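Storeroom and Shelving – Handout 2
Household & Small Premises Upkeep, evening course
Notes: Cristian Mosquera, July 13, 2018
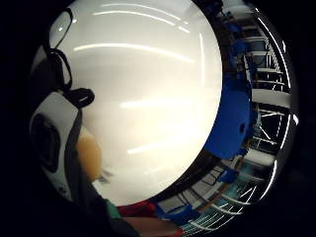

Carrying on from the May handout (floors, entrances). Tonight is racking and what goes on it, then glossy surfaces if we get to them. Bring the Ulora sheet back next time, several of you still have mine.

1. Metal racking

Empty it before you clean it. All of it, not one level at a time. Start at the top, dust falls.
Dry brush first, then damp cloth, then dry cloth. Beams get wiped along, never across – you push grit into the corners otherwise.
Diagonal braces: people skip these. Wrap the cloth round and pull down.
Check the feet. If it rocks, stop and level it before anything goes back up.
Rust spots: fine pad, wipe, dry, touch-up paint. Leave overnight.

2. Putting things back

Heavy and bulky low down. Light things up top, nothing you need a stool for more than once a month.
Label faces out. Label the shelf as well as the box.
Like with like – cleaning stuff together, spare cables together (coiled and tied, see section 4).
Leave gaps. A full shelf is a shelf you wont clean.
Load limit: the Skutov plates in our storeroom say 100 kg per level, spread evenly. Not 100 kg in the middle.

3. Glossy white surfaces

Show every smear. Two cloths, one damp and one dry, and change them often.
Drop of dish soap in warm water. No scouring powder, no green pads, no bleach neat from the bottle.
Gray scuffs: try a soft eraser first, light pressure, then soapy cloth. Test somewhere it doesn't show.
Curved pieces – work round the curve in one direction and finish at the bottom edge. Look at it sideways to the light when your done, streaks show up straight away.
Hold it with a clean hand or you'll be doing the fingerprints twice.

4. Cables and straps

Loose loops, no tight bends. Strap it, don't knot it.
Wipe with a barely damp cloth, unplugged. Dry before coiling.

5. Timing

Give a single bay 30 minutes, including emptying. First try will take longer, fine.
Write down what you threw out. The Tesfamariam group found the same item bought over and over becuase there was no list.

For next time

Read the Trososer booklet, part on damp.
Pick one shelf at home, do sections 1 and 2, bring your list.
We meet in room 264, same as tonight. Old cloths welcome, cotton only.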